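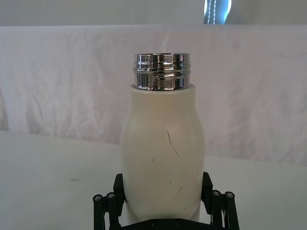
Insulated bottle, cream finish, steel neck, shown without a cap.

Bevstead Assembly Ordinance: What the Revised Draft Says About Churches

Posted 30 March 2020 in Church and Public Law

The Bevstead town council has released a revised draft of its assembly ordinance. The earlier version, introduced in January, drew written objections from several congregations, and the new text answers part of them. This item covers the sections that apply to houses of worship. It does not cover the sections on theaters, lodges or event halls, except where the comparison matters.

The draft sorts assembly uses by the floor area of the main room. A main room under 1,000 square feet is a "minor assembly" and is allowed in any residential or mixed zone without a hearing. A larger room is a "general assembly" and needs a conditional use permit. The January text had a separate category for religious assembly, with its own parking table and its own hearing procedure. That category has been removed. Churches now fall under the same two classes as everyone else.

We regard this as an improvement. A separate category for worship invites separate treatment, and the January parking table did treat churches more strictly than lodges of the same size. Under the revised draft the parking ratio is tied to the class of assembly. The purpose of the gathering no longer enters into it.

Two problems remain.

The first is in Section 2. It defines "assembly" as any scheduled meeting of persons "for a common purpose" at a fixed location. There is no exception for private homes. Read as written, a weekly Bible study in a living room is a minor assembly, and the homeowner would have to file a notice of use with the town. The notice is free and the town may not refuse it, but it is still a filing, and failure to file carries a fine of $100 per occurrence. The neighboring town of Cruzado uses nearly the same definition and adds one sentence excluding "gatherings incidental to residential use." The same sentence would settle the matter in Bevstead.

Some readers have asked whether a dinner party or a book club would also be covered. On the wording, yes. That helps with the question of equal treatment but does nothing about the burden. A rule that reaches every household on paper will in practice be applied when a neighbor complains, and complaints tend to be made about meetings that recur on the same evening and fill the curb with cars. Home groups fit that pattern closely.
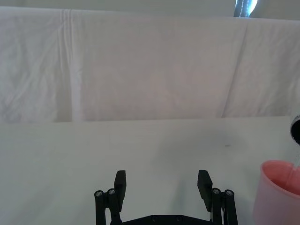
White cloth and tabletop.

The second problem is the treatment of existing buildings. A congregation already meeting in a general assembly room keeps its right to do so, provided the use is not "expanded or intensified." The first word is defined by floor area. The second is not defined at all. Adding a midweek service, opening a food pantry or renting the hall to another congregation might each be called an intensification, depending on who is reading. Gidarell Chapel, which seats 700 and shares its building with a second congregation, raised this point in its January letter. The revised draft does not respond to it.

A workable definition would tie "intensified" to something that can be measured, such as posted occupancy. Use within the posted occupancy would then be protected regardless of how often the room is used or by whom.

On Christian grounds we have no quarrel with zoning as such. Romans 13 gives the magistrate a real office, and fire exits and parking are well within it. Congregations should comply with permit rules that apply to all and that leave the worship of the church alone. The same passage gives no reason to be silent while a rule is still being written. Comment is part of the lawful process, and the council has asked for it.

Written comments go to the town clerk and should cite section numbers. Letters that propose replacement wording are more likely to be used than letters of general objection. The Promari Fellowship has prepared a short form letter on both points, which any congregation may copy onto its own letterhead and amend as needed.

Filed under: zoning, home groups, church property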